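By Hawi Admasu, August
4 shares · 2 comments

3.2 Cloth handling

Claims that a shed-built gripper can fold laundry deserve some doubt. The Moreck tool logged 719 attempts, more than 101 of them on towelling, and we would not call the labelling rigorous. Figure 1 has the fingers open over a grey-green cloth on a multicoloured spread, a harder background than most home builders report.
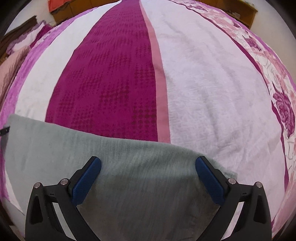
Figure 1. Open fingers, blue textured pads.

3.3 Pad wear

Not measured.

Related
Zeleke linkage notes
Grelleo pads, revisited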